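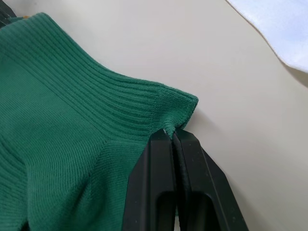
How Does a Robot Know Where a Sock Ends?

Hi! I'm Rhea Navarro and I write software for robots in Norinthorpe. Software is the set of instructions a computer follows. Mine has a name, Helmy, and Helmy's job is laundry. (My own laundry is in a heap on a chair, but let's talk about the robot's.)

Think about picking up a sock. You look, you grab, done! Your brain did a whole pile of work there and didn't even tell you. Helmy has to do each bit of it as a separate step.

Step one is looking. A camera sends Helmy a picture, and to a computer a picture is only a giant grid of numbers. One number might mean "pretty green" and the one next door might mean "pretty much the color of a table." So Helmy hunts for places where the numbers suddenly change. That's usually an edge, and cloth has edges all over: hems, cuffs, folds, shadows pretending to be folds. Shadows are sneaky! My first version tried to pick up a shadow 11 times in a row before I turned it off and went to get a sandwich.

Step two is choosing where to grab. Helmy gives lots of little spots on the cloth a score from zero to 60. A corner sticking up gets a high score. The flat middle of a sock gets a low one, because there's nothing there to pinch. Best score wins.

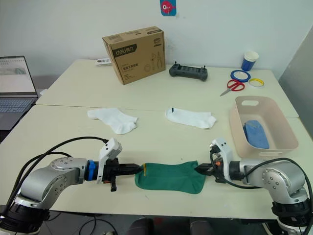

Step three is planning, and with two arms this gets fun. Each arm has joints, a bit like your shoulder, elbow and wrist, and Helmy works out how much every joint should bend so the fingers land in the right place. It also has to check that the arms won't bonk into each other on the way. Then there's the pulling. Too little and the sock droops like a hammock, too much and it pings out of the fingers.

Try it with a friend! Hold one end of a sock each, close your eyes, and see if you can stretch it without talking. You'll probably feel a tiny tug and give a little back. Helmy makes that kind of small correction over 35 times a second.

Now for the part I'm still stuck on, which is socks in a heap. When two socks are the same color and one is lying on the other, where does the first one stop?

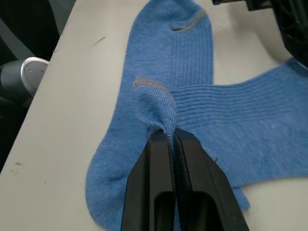
My friend Amparo Mateos had a good idea for this: look at the stripes in the knitting. If the ridges run one way and then suddenly run another way, you may have found a different sock. You may also have found the heel. We're working on it.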